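October, Thursday
Fokolside bench notes

Osard shaving bar, continued from the last page. Left off with the bar lathering well and then going flat on the skin before a whole leg was done. Main job today was to sort that out, and to get a pour that comes out of the moulds without losing its corners.

Made three batches. Same base in all of them (the tallow-free one), same water, same lye strength, same clay. Only the butter and the glycerine moved. Batch A is the old Osard recipe with nothing changed, for comparison. Batch B has half the shea swapped out for cocoa butter. Batch C is B with more glycerine, added at the end after the cook.

A behaved the way it always does. Thick at trace, slow to smooth out, fine in the mould once tapped down. B came to trace quicker than I wanted and I was still weighing clay when it started to stiffen, so there are a few pale streaks through it. Cosmetic only, but don't use B for photos or for the shop samples. Clay has to be weighed and wetted before the lye goes in. I have written that on the recipe card now, in pen.

C was the surprise. The glycerine loosened it enough to pour properly and it levelled by itself. It took longer to set and was still soft in the middle when A and B could be handled. Left it on the rack with the lid off.

Moulds

The square silicone ones are finished, in my opinion. They bow at the sides when full and the bars come out fat in the middle, and then they don't sit in the tins. Went back to the old loaf mould with a paper liner and cut with the wire. Much cleaner. Target after cutting is 99 g, which leaves room for drying out and still meets the weight on the label. First few cuts were off because the stop on the cutter had slipped. Tightened it, and the rest came out close enough to trim with a peeler. Offcuts are in the tub marked REBATCH, please don't put the peppermint ones in there as well, it took over the last lot completely.

Colour

Wanted the soft grey-green from last summer and did not get it. The clay from Sullex is a warmer shade than the previous bag, more putty than sage. Same product name and same code on the label. Checked the old bag against the new one in daylight by the roller door and the difference is plain. Have kept a spoonful of each in jars on the windowsill. I will ask Sullex if they changed the source. If they have, we either live with it or add a little spirulina, which I would prefer not to do as it fades to tan inside a season and then people write in about it.

Scent is unchanged: cedar, a bit of lavender, very small amount of clary sage. Still too strong straight out of the mould. It always settles.

Shave test

Used leftover bars from the last cured batch for this, with the extra glycerine brushed on and worked in, so it's a rough guide to C and no more. Proper test has to wait for the cure. Warm water, new blade each time, brush for one leg and hands only for the other.

With the brush the lather held for the whole leg and rinsed off without a film. With hands only it was thinner and I had to go back to the bar around the knee. Slip was good both ways. Razor did not drag on the shin, where the old one always does. Skin felt a bit tight afterwards on the hands-only side, though that may be the weather as much as the soap — it's been dry all week and my knuckles are cracked too.

Left the wet bar in an ordinary dish with no drainage for some 20 minutes to see how it held up. It went to jelly underneath. The old recipe does this as well, but not as badly. More glycerine is going to mean a softer bar, and most people leave it sitting in a puddle on the edge of the bath. Either we back the glycerine off a touch or we sell it with a slatted dish. I am for backing it off. The dishes from the Grimshaw market stall were nice but they cost nearly as much as the bar.

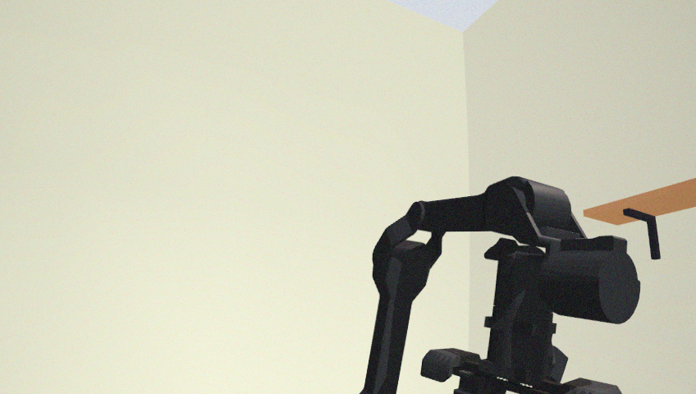

Feedback from Grimshaw

Had the samples back from the Grimshaw stall, or rather the comments, as everyone kept the samples. These were all the old recipe. Three people said the same thing without being asked, that the bar is fine for legs and hopeless for underarms as it dries before you get the razor round. Fits with what we found. One asked for an unscented version. One had been using it as a face soap and liked it, which I would not recommend given how much clay is in there.

A few comments on price. The tin seems to be the problem. People compare it with a can of foam from the chemist and the can looks bigger. A line on the card saying how long a bar lasts would help, but we don't have a number we can stand behind yet. Someone needs to use one bar and nothing else from start to finish and write down the days. I'll start one on Monday's shelf stock if there's any left.

To do

Unmould C tomorrow morning, not before. If it's still soft in the middle, leave it another night.

Cut C and rack it on the bottom shelf, away from the dehumidifier. A and B can go on top.

Make batch D: as C with the glycerine brought partway back down. Pre-weigh the clay.

Ring Sullex re clay. Have the old bag number handy, it's taped inside the cupboard door.

Order more paper liners. We are into the last roll and it has a damp edge.

pH strips are running out too. Tested A and B at cutting and both were fine. C not tested yet.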